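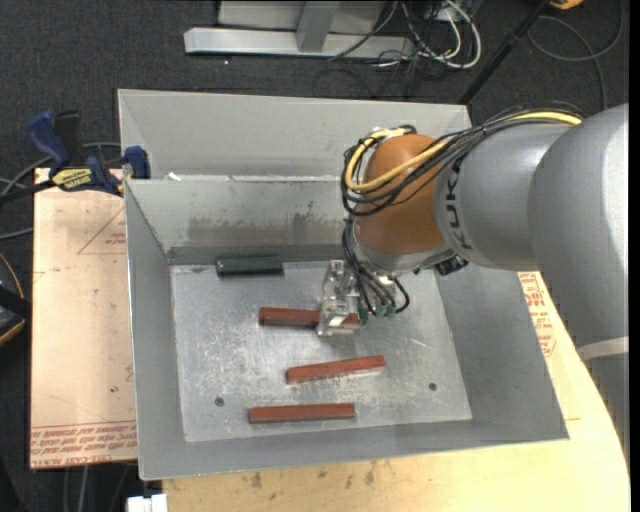

Metal Bins in the Workshop: Keeping Them Useful

Posted Monday, April 10, 2023
Filed under: Storage, Workshop

A sheet-metal bin is the one container in a workshop that you can't really ruin, and most of us take that as a challenge. Mine have held offcuts, bricks, wet gloves and, for most of one June, a bag of grass seed that had plans of its own. Some notes on buying them, cleaning them and persuading them to hold the things you put in them.

Picking a shape

Sloping sides look like wasted space until you try to get something out of a bin with straight ones. On a slope, your knuckles have somewhere to go. Straight-sided bins pack better on a shelf, so buy those for things you never plan to touch again.

A flat floor matters more than depth. Blocks, bricks and short lengths of lumber will lie down on a flat floor and stay put. In a rounded tub they all roll to the middle and form a committee.

Small holes in the floor are fine for blocks and a bad idea for screws. If you want to cover them, a square of duct tape on the underside will do. Tape on the inside lasts until the first sharp corner finds it.

Scratches

The floor will get scratched. If the scratches bother you, lay down a rubber mat cut a little smaller than the floor, so you can get a finger under it. I bought a mat for my Fosum bin, admired it for a week, and now it lives under the drill press.

Bare steel that has lost its coating wants a wipe of light oil now and then. Galvanized steel mostly wants to be left alone. Either one will rust if you leave a damp rag in it, and you will leave a damp rag in it.

Smudges and streaks

Start with warm water, dish soap and a soft brush. Work from the top of the wall down, then rinse and dry. Brown smears that laugh at soap often give way to a paste of baking soda, left on for 14 minutes or the length of a phone call with your insurance company, whichever ends first. Keep steel wool away from galvanized metal. It takes off the smudge and the zinc with equal enthusiasm.

Do the ledge at the back while you're there. Every bin with a ledge collects paper scraps on it, and every one of those scraps has a measurement on it that you needed last month.

Edges

Run a gloved hand along the rim of any new bin before you trust it with a bare one. A few strokes with a fine file will take down a burr. Split rubber tubing pressed over the rim also works and costs next to nothing. The fancy Alline edge trim costs more and falls off at the same corner.

Sorting blocks

Sort by size first and color second. Color is more fun, so everybody starts there and ends up with a lovely red pile in 17 different lengths. If you only have a handful, skip the sorting and spread them in one layer, with a finger's width between them. Blocks lying flat and apart are easy to grab. Blocks jammed in a corner have to be pried out, with language.

Painted blocks should be bone dry before they go in. I once gave a batch five hours, and two of them are still a couple.

Heavy stuff goes against the wall nearest you. Reaching across a bin with a brick in your hand is how backs get their reputation.

Next month: shelf brackets, and why mine slope.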